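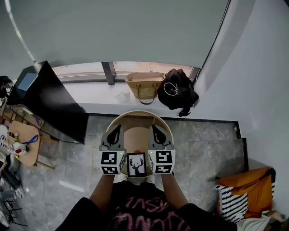

Photo: Doina Đorđević

From: Stojan Dervishi
Date: 2026-09-27
Subject: Re: Open day at Ellery

Doina wrote:
> Is the hand gripper demo still on for the open day? Two of us from
> Ploder would like to try it, and I'd like to know how long a turn takes.

Yes, it's on. A turn takes 8 minutes. You hold the gripper out in front of you with both hands and work over the small round stool by the window. The marker cubes at the base of the two fingers should stay in view the whole time, so keep your sleeves pushed up.

We have 3,000 recordings now and want 4,000 by November. Visitors' turns count toward that if they sign the form. If not, they can still try it – we just don't save anything.

Bags can go on the window ledge. Please keep the floor by the stool clear.

Astutell will show the Kalano arm next door after lunch. I don't have their times yet.

Stojan

2 comments

doina_d: Thanks, put us both down. We'll sign.

ellery_guest: Is there parking behind the building, or only on the street?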